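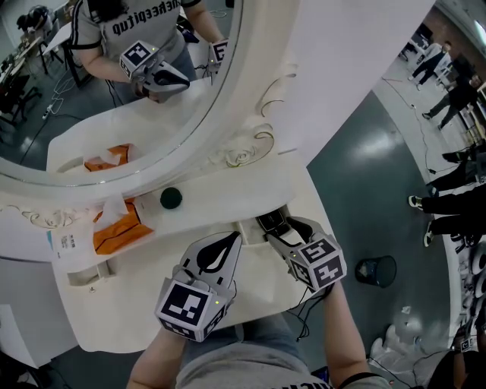 White vanity, oval mirror, orange tissue box. Item 158 on the list.

Vanity Corner, Clasto Showroom Annex
Posted 2023-12-07 by Fraser Dow

I don't trust ornate furniture. Most of what gets sold as "romantic" or "French style" is a plain table with a lot of trim, and you pay for the trim. So when the annex took in this vanity in December, I offered to write the gallery notes, mainly to keep the word "timeless" out of them.

The listing calls it the Emton. There is one picture on this page and I've put my notes under it by subject.

The mirror
A large oval, with scrollwork in white and beige following the frame and a carved rose near the lower right rim. I expected to hate the rose. I only mildly dislike it. Carving like that collects dust, and whoever buys this should own a soft brush and be prepared to use it. The oval is big enough to show a standing person from the waist up, and I will admit that's more use than I get from the mirror at home.

The top
Tissue box toward the left, dark green ball to the right of it, and a recessed area along the back edge with a dark gadget sitting in it. The recess is the part I'd pay for. Small things on a flat vanity top end up on the floor sooner or later. Whether this one is deep enough for a hairbrush and a bottle of Clernex polish, the listing doesn't say, and I'd want to know before handing over 503 dollars.

The drawer
White front, lower left. The listing says "generous storage." Generous compared to what? Bring a tape measure.

The tag
Small, white, dark print, at the table edge. Read the one on the piece when you visit -- the online price has been wrong before.

The floor beside it
Gray, polished, shiny enough to throw back the overhead lights. Any white furniture looks good on a floor like that. Picture it on your own carpet first. The blue-gray wastebasket to the right is not part of the set, and yes, people have asked.

Item 159 is the Þórarinsdóttir stool, which gets its own page once I've sat on it long enough to have an opinion.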